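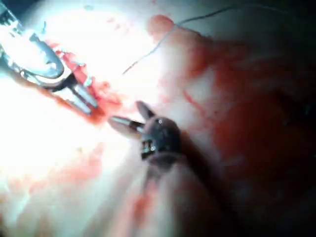
柚木崎なぎ
短編作家

水道条例を声に出して読む

水道条例って、声に出して読むとすごくいいんです。

いきなりで申し訳ないのだけれど、あの冬わたしがいちばん人に言いたかったのはこれで、言う相手がいなかったから、毎晩、Ernavness駅の二番ホームの端っこで、線路に向かって読んでいた。「給水装置の所有者は、当該装置の管理に関し、善良な管理者の注意を払わなければならない」。善良な管理者の注意! こんな言葉が自分の町の規則に入っていて、しかも蛇口をひねるたびに毎日自分がそれを守っていた(あるいは破っていた)なんて、三十四年も生きてきてまるで知らなかった。

Ernavnessの水道局が職員を採る試験は、筆記と口述に分かれている。筆記は二回受けて、二回落ちた。一回目は計算で、二回目は条例で落ちた。落ちた理由がはっきりしているのはありがたいことで、計算は一年かけてどうにかなったのだから、条例もどうにかなるはずだと思った。姉にそう言ったら、「あんたは昔から落ち込むのが下手だね」と言われた。褒められたのだと思っている。

そういうわけで、パン工場の早番を上がってから電車で川を越え、Dosanceの夜間講座に通うことにした。公務員試験の講座なんて、しんとした部屋に青い顔の人が並んでいるものと思いこんでいたのに、教室のドアを開けたらいきなり全員が立っていた。立って、条文を読んでいた。合唱みたいに。講師は元浄水場の人で、小柄で、声だけがとんでもなく大きかった。

「黙って読むと目が滑る。滑ったところが試験に出る!」

わたしは入口に突っ立ったまま、もう笑いそうだった。ここだ、と思った。

隣の席は郵便配達の人だった。受けるのは消防の事務で、わたしとは試験が違うのに、やたらと気が合った。前の席にはもと美容師の人がいて、この人は図書館を狙っていた。受ける試験がばらばらの人間が、なぜか水道条例も図書館条例も火災予防条例もいっしょに読むのである。他人の条例を読むのは、他人の家の冷蔵庫を開けるみたいで面白い。図書館条例には「静穏」という言葉が出てきて、もと美容師の人はそこを読むときだけ必ず小声になった。火災予防条例は物の名前がたくさん出てくるので、舌を噛む。郵便配達の人は「わら製品」のところでいつもつまずいて、悔しがって、帰りの電車でも言っていた。わら製品、わら製品。向かいの席の子どもが真似をした。

講座のあとは、駅前のSaberという喫茶店に寄った。十時まで開いていて、ココアを頼むと大きなカップで出てくる。わたしたちはそこで問題を出し合った。ひとりが住民の役で文句を言い、残りが条文を引いて答える。郵便配達の人の文句が本当にうまかった。毎日いろんな玄関で聞いているからだろう。

「うちは先月、旅行に行ってたんですよ。なのに何で水道代が高いの。おかしいでしょう」

わたしは張り切って答えた。条例第二十二条により料金は計量された使用水量に基づき算定され、と最後まで一息で言った。われながら完璧だった。郵便配達の人はカップを置いて、住民の顔のまま、こう言った。

「で、うちは何で高いの」

もと美容師の人がふき出した。わたしもつられて笑ったけれど、電車に乗ってからもずっとそのことを考えていた。条文はすらすら出るようになっていた。嬉しくて、出したくて仕方がなかった。でも、家に帰ったら蛇口があって、玄関先にはメーターがあって、旅行かばんをまだ片づけていない人がそこに立っているのだ。わたしはその人の家のほうを一度も見ていなかった。

次の日、早番のあとに自分の家の水道メーターを見に行った。見に行くというほどの距離ではない。門の脇の、青い蓋の下である。ずっと踏んで暮らしていた蓋を、生まれて初めて自分で開けた。中には蜘蛛がいて、枯れ葉が詰まっていて、その奥に小さな丸い窓があり、針が一本と、銀色の星みたいなものがついていた。

家じゅうの蛇口を閉めてから見ると、星は止まっていた。台所の蛇口をほんの少し、糸みたいに細く開けて、走って戻った。星が回っていた。

回っていた! 糸みたいな水で、ちゃんと!

何度も走った。細くしては走り、もっと細くしては走った。お向かいの奥さんが洗濯物を抱えて出てきて、何してるのと聞くので、しゃがんだまま手招きした。ふたりで頭をくっつけて星を見た。「うちのも回るの?」と奥さんが言い、うちのも見ようということになった。奥さんの家は、蛇口を全部閉めても星が回っていた。とてもゆっくり、眠たそうに。

奥さんと家の中を探してまわった。台所、洗面所、お風呂。最後にトイレのタンクに耳をつけたら、ささやくような音がした。奥さんは「去年から高いと思ってたのよ!」と叫び、わたしも一緒になって叫んだ。それから玄関先で、条例の第十八条を暗唱してさしあげた。修理の費用はご自分の負担になるというところなので、あまり喜ばれなかった。

その週の講座で、わたしはこの話をした。ちょっと話すだけのつもりが、黒板に星の絵まで描いてしまった。講師は腕を組んで聞いていて、終わると「パイロットという」と言った。あの星の名前である。パイロット! わたしはノートの表紙に大きく書いた。ノートはMimentの青い表紙のやつで、罫線が少し広く、条文を写しても窮屈にならないので気に入っていた。表紙に書いたものだから、しばらくのあいだ工場の人たちに、飛行機の免許を取るのかと聞かれた。

十二月に入ると、二次の口述に備えて、講座の中身も面接の練習が増えた。Dosanceの教室は暖房が片側しか効かず、窓側の人はコートを着たまま立って読んだ。郵便配達の人は年末の荷物で来られない日が続き、来たら来たで、立ったまま寝ていた。それでも「わら製品」のところだけは目を開けて、きれいに言った。教室中が拍手した。本人はそれで起きた。

筆記の会場は、市の体育館だった。床にシートが敷いてあって、椅子の脚が沈む。受験者は約3,000人と掲示に書いてあった。そんなに! と思って、心細くなるより先に感心してしまった。この人たちがみんな、善良な管理者の注意を知っているのだ。開始の合図のあと、体育館いっぱいに紙をめくる音がして、雨が来たみたいだった。声に出せないのがつらかった。口だけ動かしていたら、試験官がそばに来て、わたしの顔をじっと見て、また向こうへ行った。

条例の問題は解けた。第二十二条が出て、第十八条が出て、空欄に「善良な」と書くところでは、手が先に動いた。計算でひとつ、桁を間違えた気がしている。漏水の量を求める問題で、答えがプールくらいになってしまい、お向かいの奥さんの顔が浮かんだので慌てて計算し直したら、お風呂くらいになった。お風呂のほうを書いた。

通知は薄い封筒で来た。薄いから駄目だと姉が言い、わたしもそうかなと思いながら開けたら、口述試験の案内が一枚入っていた。100番台の受験番号がひとつ、真ん中に印刷してあって、それがわたしだった。姉が先に泣いた。わたしはメーターの蓋を開けに行った。どうしてそうしたのかうまく言えないけれど、星は止まっていて、蜘蛛はまだいた。

口述の日は、水道局の三階に呼ばれた。廊下の長椅子に座って待っていると、壁の向こうで水の流れる音がする。庁舎の配管だと思うと、嬉しくて背筋が伸びた。隣の人が青い顔で手をこすっていたので、「いい音ですね」と言ってみた。その人は壁を見て、わたしを見て、少ししてから「ほんとだ」と言った。

部屋には面接官が並んでいて、端のひとりが、ほかの質問のあとに紙をめくってこう言った。

「窓口に住民の方が見えました。旅行で留守にしていたのに料金が高い、とおっしゃっています。どう説明しますか」

わたしは危うく立ち上がるところだった。郵便配達の人に見せたい、Saberのあの席ごとここへ持ってきたい、と思った。第二十二条が喉まで来ていた。一息で言える。世界で一番きれいに言える。

飲みこんで、聞いた。

「お出かけの前に、蛇口は全部閉められましたか」

面接官は少し眉を上げて、それから、住民の声になってくれた。「閉めましたよ、もちろん」

「では、今日お帰りになったら、もう一度全部閉めて、メーターの蓋を開けてみてください。たいてい青い蓋です。蜘蛛がいるかもしれませんが、噛みません。丸い窓の中に銀色の星みたいなものがついていて、それがパイロットです。水がほんの糸みたいに細く流れていても、回ります。わたし、試したので。止まっていたら、こちらで検針の記録を調べます。回っていたら、どこかで漏れています。最初にトイレのタンクに耳をつけてみてください」

「耳を」

「はい、ぴったりと」

真ん中の面接官が下を向いて、肩を揺らしていた。端の人は笑わずに、何か長いこと書いていた。それから顔を上げて、修理の費用はどちらが持つのかと聞いた。住民の声のままだった。

「お客さまです」とわたしは言った。「第十八条です。申し訳ありません。お読みしましょうか」

「お願いします」

だから、読んだ。立ってもよろしいですかと聞いたら、どうぞと言われたので、立って読んだ。Dosanceの教室で覚えた通りの声が出てしまって、途中で廊下のほうの扉が開き、誰かがのぞいて、また閉めた。最後の一文まで行って座ると、壁の中でまた水が流れた。

帰りにSaberに寄った。郵便配達の人は制服のまま来ていて、もと美容師の人は先にココアを飲んでいた。どうだったと聞かれたのに、うまく順番に話せなくて、耳のところと扉のところを先に話してしまい、ふたりともわけがわからないという顔をした。しかたがないので、最初からやることにした。郵便配達の人が住民で、もと美容師の人が笑いをこらえる面接官の役である。

「うちは先月、旅行に行ってたんですよ」

郵便配達の人が言って、わたしは椅子を引いて座り直した。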